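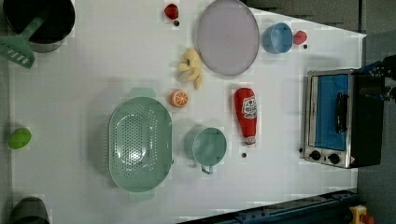
Home Stories Archive About Submit

The Second Arm

So-yul Tak wanted two arms by December. I had money for one arm and a really good chair.

"The Hägglund quote is per arm," I told her, waving the printout over the toy bananas. "Plus 15 percent if we want anybody to pick up the phone when it breaks!"

"Then cut something." She was lining up the ketchup bottle with the plate, and she didn't look at me.

So I sat down and cut things. I cut the spare gripper (sorry, Gun-woo). I cut the training trip to Prunby, which I'd wanted for myself, and I swapped the Gonberg mounts for the cheap ones Henrik Albers swore would hold up to 11 pounds. I even wrote "toaster oven, have already" in the margin and felt rich for a second.

It still came out three thousand short. I went over it again at lunch, eating a sandwich on my feet, and got the same number with a mustard stain on it.

"What if it learns to do the colander with one hand?" I said.

So-yul picked up the colander, tucked her left arm behind her back, and tried to pour pretend noodles onto the plate. She missed. She tried again, slower, and missed worse.

I went upstairs to see Lewis Menzies about the chair.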